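First month at Chuang in Umadmont and I'm already on my third notebook. Contract law is 90 percent reading the same clause again – and then calling someone to ask what they meant by it.

Spent all morning on a 189-page lease. Forty of those pages are definitions!

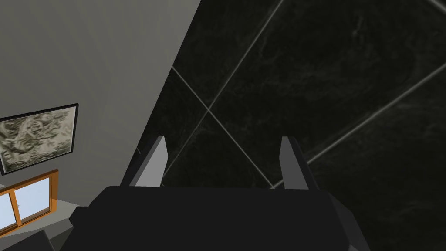 Gray wall, dark tiles.

Fathima Sultana has the desk next to mine and she reads twice as fast. Lunch at 2, then back to clause 40. Wish me luck, folks.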